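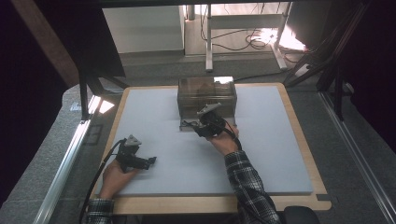

Storage boxes get sold on two promises: that they keep dust out and that you can find things in them. I have doubts about both, and these notes are where I keep track of them. The folder covers small lidded boxes on a flat work surface, and the question of whether a tinted one is any better than a clear one or a plain cardboard one. Tint hides more than the sellers admit. Against a light gray foam board, the smoke-brown plastic box reads as a brownish block first and a container second, and the lid catches a bright reflection at its top right corner. A pale background is the kindest test I can give it. On a dark shelf it does worse, and a dark shelf is where most people put these.

## What is in here

- `boxes.csv` — one line per box, with lid type, tint and my own notes
- `handling.csv` — one line per try at opening, sliding or moving a box
- `surfaces.md` — what the boxes were sitting on
- `complaints.md` — longer than it should be

`handling.csv` has 2550 lines. An earlier copy passed around under the name Nutar claimed 3000. That number came from counting header rows and repeats after a bad merge, and I would ignore any summary based on it. If your copy has a column called `ease`, it is the old one. Delete it.

## Columns that need explaining

`tint` is none, light or smoke. I judged it by eye with the box empty, so don't treat it as a measurement. Two boxes bought as "light" went down as smoke, and I stand by that.

`surface` is foam, bare wood, carpet or shelf. Foam on a tray board is marked foam. The tray gets its own column, `tray`, yes or no. I left it out of the first version and regretted it.

`slid` means the box moved when it was touched and wasn't meant to. Light boxes do this a lot. Foam is supposed to cure it. My notes say it helps with an empty box pushed low on the front face and does much less when the push lands near the lid, where the box wants to tip.

`found` records whether a person could say what was inside without lifting the lid. Blank means not asked. Blank does not mean no, and please stop filling it in with no.

## The Erkbridge claim

The Erkbridge storage guide says a see-through box "saves you opening it." I went in expecting to agree. For clear boxes, fine. For smoke ones, people said what was inside with confidence and then opened the lid anyway to check, so I don't see what was saved. The guide also recommends grouping boxes by tint, which I tried for most of March and gave up on. You end up with a row of brown boxes and a label on every one. At that point cardboard would do.

I can't rule out that my lighting is to blame. It comes from overhead and it is not flattering to shiny lids. Someone with a window to the side may get a different answer, and I would like to see it.

## Known problems

- 70 lines in `handling.csv` have no surface. They are mostly early ones. I have not guessed.
- Lid type was typed by hand, so "snap," "snap-on" and "snap on" all appear and all mean the same thing.
- Anything tagged Trokiteo came from a second set of boxes with looser lids. Mixing the two sets makes the lids look worse than they are — or better, depending on which way you split them.
- Nothing here says how a box holds up over years. I have been asked. I don't know.
- Full boxes are badly under-covered. Most tries were made with the box empty or close to it, and an empty box is the easy case.

## Before you use this

Read `complaints.md`, at least the part on lids. Sort by `surface` before you compare anything. If you want one number for which box is best, you won't get it from these files, and I would be wary of whoever offers you one. The Navickas sheet tried, with a score out of 2000, and I never worked out what half the points were for.

Corrections are welcome if they come with the line they refer to. "The tint column seems off" is not something I can fix.

Last edited Dec 8, 2020. The lid spellings are next.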